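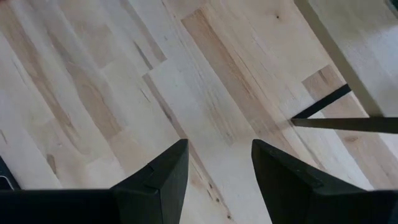
Pale wood strips with a small dark knot near the top.

Keep the Old Tables

By Mariama Kwofie

The Maltville library plans to replace its reading tables in March. There are 30 of them, solid wood, and they have been in the building longer than most of the staff. The new ones will come from a firm called Plernex. They have a printed wood pattern on top, outlets in the middle and a finish that the sales sheet says will never need sanding.

I think the town should keep the old tables. I will try to explain why without getting sentimental about them, although I did my homework at one for six years and I am probably not neutral.

The case for replacing them is reasonable. The old tops are scratched. A few wobble. People want to plug in a laptop, and right now they sit on the floor by the magazine racks to do it. The library got a fair price, and the money has to be spent by the end of the budget year or it goes back to the county. I don't think anyone is acting foolishly.

What bothers me is the word used in the plan, which is "worn." The plan says the tables are worn and moves straight on to the cost of new ones. A worn table of this kind can be sanded. You take off a thin layer, put on oil or varnish, and you have a table again. It can be done several times before the top gets too thin to matter. A printed surface can't be sanded even once. When it chips at the corner, and it will chip at the corner where the chairs hit it, you see the brown board underneath and that is how it stays until someone throws it out.

The library knows this, because it has already happened upstairs. The computer desks on the second floor were bought new when that room was redone. Half of them have tape along the front edge. They are much younger than the tables they were supposed to outlast.

I asked Grindel, the shop on Depot Street that does floors and counters, what it would charge to refinish one table. The answer was $300, with less per table if the whole lot was done together. The Plernex tables are $1,000 each before delivery. I am not an accountant and there may be costs I haven't seen. Somebody would have to move the tables, and the reading room might have to close in sections. But the gap is large enough that it should have been in the plan, and it isn't. The plan compares three models of new table with each other.

The outlets are a real need. They can be handled separately. Clamp-on power strips exist, and so do floor boxes. The town hall annex put floor boxes in its meeting room, and its furniture stayed where it was. If half the tables got power and the other half didn't, I suspect most readers would be happy, including those of us who would like a seat where nobody's cord is across our knees.

I talked to one of the board members, Mr. Awasthi, after the last meeting. He was patient with me. His argument was that people judge a library by how it looks, and a room with matched new furniture tells them the town is looking after it. I understand that. I have walked into public buildings that looked neglected and assumed the service would be too. But I don't believe the trouble with our reading room is the age of the tables. The ceiling lights buzz, the blinds on the west side have been stuck halfway for years, and the carpet by the door is held down with a strip of metal that catches your shoe. Fix those and the tables will look better on their own.

There is also the matter of sameness. Real boards vary. One strip is darker than the next, there are streaks and the odd knot, and no two tops match. Some people see that as a flaw. The printed pattern solves it by repeating, and after a few visits you can pick out the spot where it starts over. I don't claim this makes anyone read better. I do think a public room can stand to have a few things in it that weren't all made to look alike.

We have a habit in this town of buying things when the grant money is there and fixing things only when there is none. The bandstand was repaired twice during lean years and it is still standing. The benches that replaced the old ones along the river came out of a good year, and the slats are already splitting at the bolts. Repair doesn't get a ribbon or a plaque, and it is hard to write a grant application around it. That seems to me like a problem with the applications.

The vote hasn't been taken yet. Before it is, I would ask the board to have one table refinished and put it back in the reading room for a month next to a sample from Plernex. It would cost very little. Let people sit at both. If most of them like the new one better, I will stop writing letters about it, and I would only ask that the old tables be offered for sale to residents before they are hauled away.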